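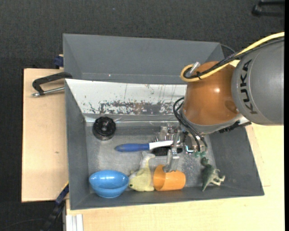

## 4. Tidying from the bin: first set-up and what to expect

This section is for the person who will run the tidying work on a Vevness cell with a KUKA arm. It follows section 3, where the arm was bolted down and the emergency stop was tested. Please do not begin here if section 3 is not signed.

The chore in this section is called "clear the bin". Household things lie mixed in a gray bin, and the arm must pick them one after another and put each in its place. For a child of five this is easy. For the machine it is still hard work, and you will stay near it the whole time. We write this openly, as some customers of Pilmont have expected a helper that can be left alone in the evening.

### 4.1 Prepare the bin

1. Put the bin on the wooden tabletop and push it until it meets the board at the side.
2. Fasten the bin with the bar clamps. Tighten by hand only. A tool will bend the rim.
3. Push each wall of the bin with your palm. If it moves, clamp again.
4. Wipe the floor of the bin with a cloth that is a little damp, and let it dry.

**Note:** Scratches on the bin floor and worn paint on the white sloping panel are normal after some weeks. They do not need repair. Please do not repaint the panel in another colour, or you must do the camera set-up in section 5 again from the beginning.

### 4.2 Check the cables

1. Move the arm slowly, by the hand control, to its lowest position over the bin.
2. Look at the pale-yellow cable where it makes its loop. The loop must stay open and must not rub on the arm.
3. Check that the cable tie is closed. If you replace it, leave the cable the same freedom as before.
4. Look at the black cables near the gripper. They will bulge out to the side when the arm is low. They must not touch anything in the bin.

**Caution:** Never put your hand between the gripper and the bin wall when the drives are on. The gripper is metal and it does not feel you.

### 4.3 Choose the things

Begin with things that are different from each other in shape. Our usual first set has a bowl, a cup, a brush with a handle, a toy dinosaur, a second toy animal and one round black object with a scalloped rim. You may use your own things, but please follow these rules:

- No glass, and no knives.
- Nothing with liquid inside.
- Nothing that you would be sad to lose.

Put the things in by hand and leave some open floor between a few of them. Others may touch. A cup on its side is allowed, and so is a tilted bowl. This is how things lie in a real house, and there is no use in practising on a tidy bin.

### 4.4 Run the first picks

1. Step back behind the line on the floor.
2. Choose **Clear bin** on the panel, and then **Slow**.
3. Press **Start** and keep one hand on the stop button.
4. Let the arm try each thing up to 3 times. After this it will skip the thing and show code 848.
5. When the arm has gone back to its rest position, turn the drives off. Only then may you reach into the bin.
6. Write in the log book which things were skipped.

**Note:** Code 848 is not a fault. It means "I could not hold it". You do not need to call service.

### 4.5 Which things are difficult

We are often asked if the machine can do this chore yet. Our answer is: partly. The table gives what we have seen in our own workshop at Latuheru.

| Thing | What usually happens |
|---|---|
| Cup on its side | Good, if one finger can reach the rim |
| Brush | Good by the handle, poor by the bristles |
| Bowl | Often slides away when it is glossy |
| Toy animals | Changes from day to day |
| Round flat object | Poor when it lies close to a wall |

Priya Tran, who did most of the tests, made around 3000 picks before she was satisfied with the settings you now have. Her advice is to change only one setting in a day. If you change 2 together, you will not know which one helped.

The corners of the bin are the weakest place. The sloping walls help a little, but a thing which lies along the front wall can still stop the fingers before they close. When this happens many times, turn off the drives and move the thing toward the middle. It is permitted, but write it in the log book as a helped pick. A log book without helped picks makes the machine look cleverer than it is, and then the next person will trust it too much.

### 4.6 Before you go home

1. Park the arm and turn off the drives.
2. Take everything out of the bin and look for small broken pieces.
3. Check the clamps one more time. They become loose with the vibration.
4. Hang the key in the cabinet.

If you use the Skistari sorting rack as the place for the finished things, continue with section 4.7. If you have only a plain tray, go to section 5.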